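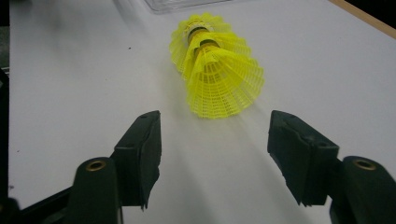 Yellow shuttlecocks on a white tabletop.

The Wirlow Badminton Society
A story by Rebecca Marras

Notice to all members, issued December 25, 2022.

The Society regrets to inform its members that the annual match against Ondivach will not be played in March. The Ondivach club has written to say that it no longer has a second player.

Under Rule 42, a match requires two persons on each side of the net. The rule was adopted in 2005 at the request of Gualtiero Amato, who had lost to a single opponent and wished to prevent a recurrence. It has never been amended.

Members will recall that the remaining Ondivach player is Pierina Pellegrini. For many years she partnered her brother-in-law, Renzo Serra, who died in the fall. The Society sent flowers. The card was signed by everyone except Mr. Amato, who was said to be traveling.

It has since come to the attention of the Secretary that Mr. Amato was not traveling. He was in Ondivach, where he attended the funeral and afterward washed the dishes. He has gone back every Thursday – by bus, a journey of 3 hours – and the hall there has been lit on those evenings.

On Friday the Secretary received from Mr. Amato a letter of resignation, one page in length, together with his locker key. He gives his reason as a change of club. He asks that his subscription not be refunded and that his name stay on the list for the supper, with one guest.

The resignation is accepted. The Secretary has reviewed the position and finds that Ondivach now has two players. The notice in the first paragraph is therefore withdrawn, and the match will be played in March as usual.

Members wishing to be considered for the Wirlow side should apply in writing. There is one vacancy.

Ottavio Sanna
Secretary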